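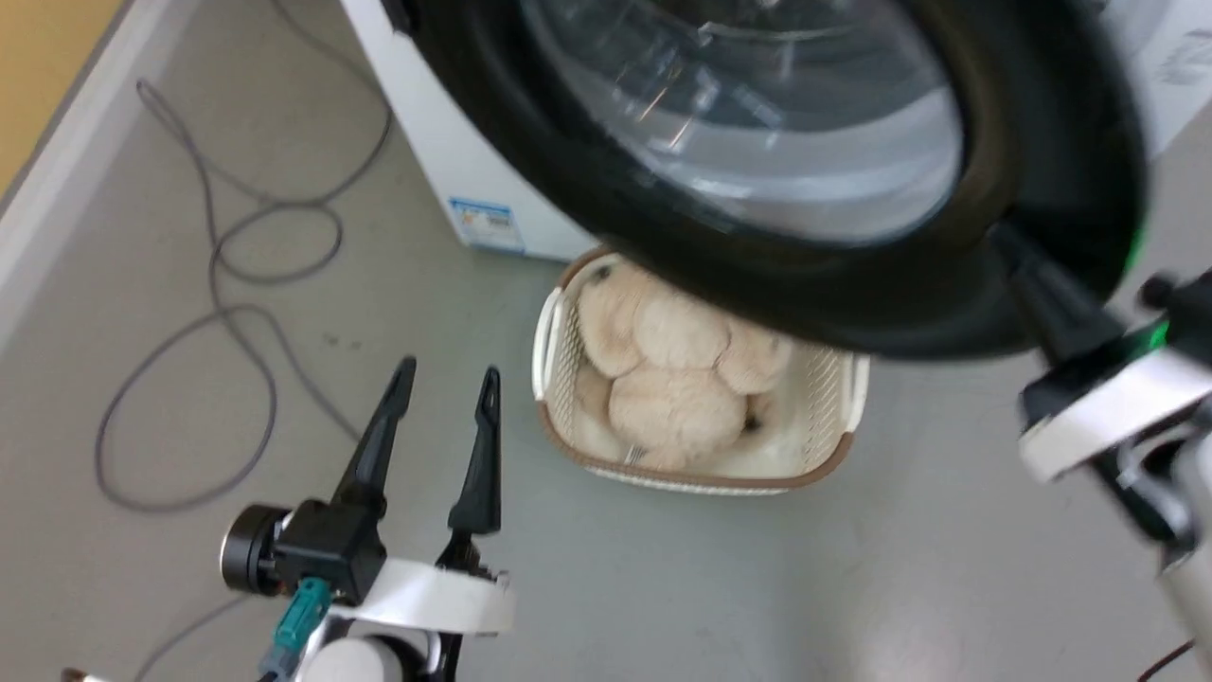

How much does household washing practice contribute to the loss of tensile strength in cotton bed linen?
Wash temperature and load size together explained most of the strength loss in our samples, while detergent type had a small effect that did not reach significance.

3.2 Sample and procedure

Linen was collected from households in two districts, Ezzat and Relar. Each household received 11 marked cotton swatches, sewn to the hem of a flat sheet in regular use, and kept a wash diary until the end of December. Of the 2,050 swatches returned, 900 were selected for strip testing after stratification by diary completeness. El Fassi and Ouali coded the diaries independently, and disagreements on temperature class were settled by reference to the program name written down by the household.

Swatches were conditioned before testing and cut along the warp. Breaking force was recorded for each strip, and the household mean was used in the regression. Households with fewer than four usable strips were dropped, which removed 23 from the Relar group and none from Ezzat.

Load size could not be weighed in the home. Diaries used a three-level fill scale (low, half, full) judged against the drum opening. Front-loading machines of the type shown in Figure 2 were the most common in both districts, and top-loading machines were analyzed separately. The fill scale is coarse, and full loads were probably underreported in the first weeks.

Figure 2. Front-loading washing machine with the door open, showing the gasket and perforated drum.
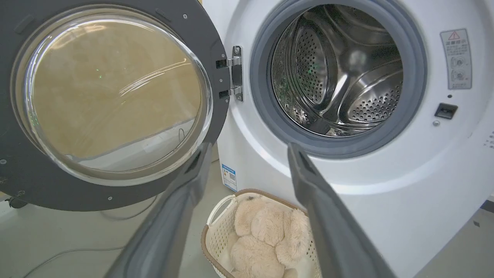

3.3 Statistical model

Breaking force was modeled with wash count, temperature class and fill level as fixed effects and household as a random intercept. District was entered last.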